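The second life of the office kitchen

When I came to Zukomville to work, I did not know that the most serious place in the building was the kitchen. My first employer, a small translation office called Beyene, had four desks and one kettle. Everything important was decided beside the kettle. I learned there who was leaving, who had got the flat near the river, and how to say politely that a text is bad.

Then many of us began to work from home, and the kitchens went quiet. Wendy Tunstall managed a shared building in Tuklow in those years. She remembers washing one spoon in the evening, and it was her own. "I kept buying milk for people who did not come," she told me. "It was a kind of hope, I suppose."
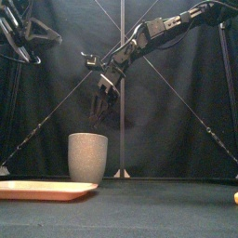
The milk is drunk again now, but the habits are different. People come two or three days in a week, and they come mostly to meet somebody. Kacper Makowska, an accountant on the second floor, brings his lunch in a glass box and eats it slowly, which he never did before. In the old days he ate over the keyboard and found rice between the keys.

Not everyone is happy with this. Lemlem Mekonnen writes technical manuals and needs silence, and her door is 10 steps from the coffee machine. She has nothing against the talking itself - she likes her colleagues - but she hears each story two times, once for the early group and once for the late one. In November she moved her hours and starts now at 6 in the morning. 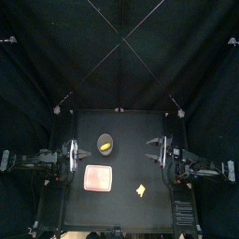 I asked Dilani Sultana, who plans the interiors of small offices, what makes a good kitchen. I expected an answer about furniture. She spoke about the width of the door. If two people cannot pass each other there, she said, they will say sorry and go away, and the conversation is lost before it begins. She also wants a window that opens, and a shelf where a person can put down a mug and stay standing.

In Wendy's building the door is narrow and the window is painted shut. Still, when I visited, five people were inside, arguing about the correct way to cook lentils. I stayed until they finished, and I wrote down the recipe with the onions.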